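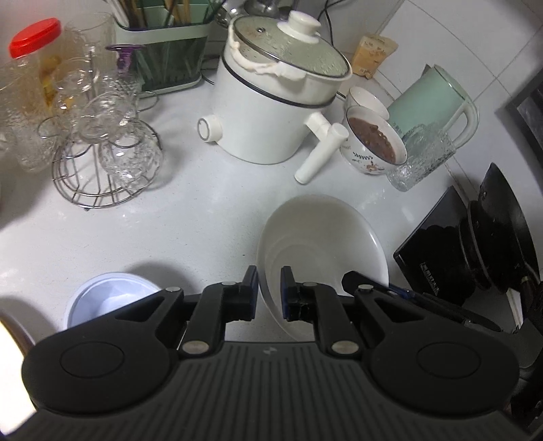 The left finger had been closing late since November. She checked the six pivot pins one at a time, pushing each with her thumb, and found play in the fourth.

The spare had come from Darley in an envelope with no note. She drove the old pin out, cleaned the hole, and seated the new one - a tight fit, but it went. Then she wiped the blue pads and worked the fingers open and shut. They met.

"Well?" her brother called from the hall.

"Closing even," she said. "Do you want it on the big bowl first or the lid?"

"The bowl."

She wrote 2874 in the log and reached for it.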